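Room inspection, third floor — Heltstead Hotel
Date: January 31, 2019
Inspector: Thibault Roussel

Rooms on this round were empty between guests. Items marked OPEN go to maintenance with the room number. Codes: OK, OPEN, N/A.

## Entry and sleeping area

- [x] Door closes and latches by itself — OK
- [x] Peephole clear, chain and deadbolt work — OK
- [ ] Evacuation map on back of door — OPEN. Map still shows the old stair by the Bouvier wing. Reprint needed for all of floor 3.
- [x] Smoke alarm tested, sounded at first press — OK
- [x] Window limiter holds — OK
- [ ] Bedside lamp cord — OPEN. Insulation split near the plug. Lamp removed, tag 166.
- [x] Refrigerator plugged straight into the wall, no power strip — OK
- [x] Luggage rack straps — OK, one a little worn but holding

## Bathroom

- [x] GFCI outlet trips and resets — OK
- [x] Grab bar tight, no movement when pulled — OK
- [ ] Non-slip mat — OPEN. None in the room. Housekeeping says 20 are on order from Dirketti.
- [x] Hot water at tap, within house limit — OK
- [ ] Exhaust fan — OPEN. Runs but rattles. Clean it first, then look at the bearing.

Surfaces are checked by hand for chips and sharp edges. Run a palm along every edge a guest could lean on, and write up anything that catches.
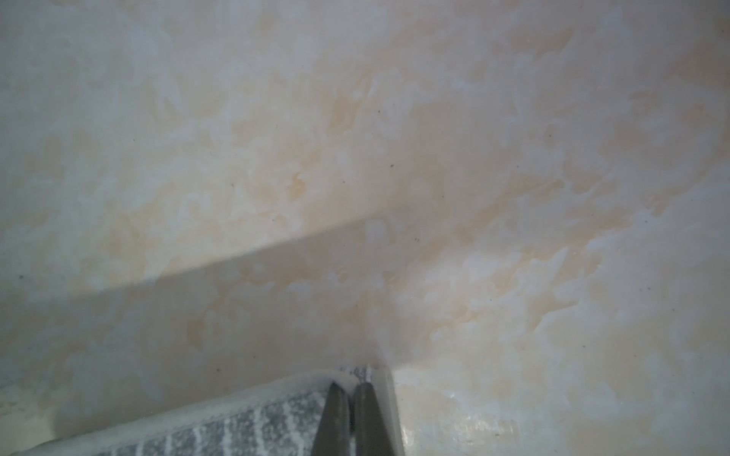 *Marbled surface, pale gray and white with beige and peach patches.*

Use only the mild cleaner from the cart on stone-look finishes. The Irkumness descaler is for shower heads and must be kept locked up when the cart is in the hallway.

## Hallway and stairs

- [x] Exit signs lit — OK
- [x] Extinguisher by the elevator, gauge in the green, pin sealed — OK
- [ ] Stair door, east end — OPEN. Closer is weak and the door stops short of the latch. Same comment as in June.
- [x] Carpet edges flat — OK
- [ ] Ice machine alcove — OPEN. Floor drain cover loose. Wet floor sign put out until it is screwed down.

## Comments

The stair door should be done first. Room 286 was not on this round and still needs its alarm test.

Signed: T. Roussel
Copy to front desk and maintenance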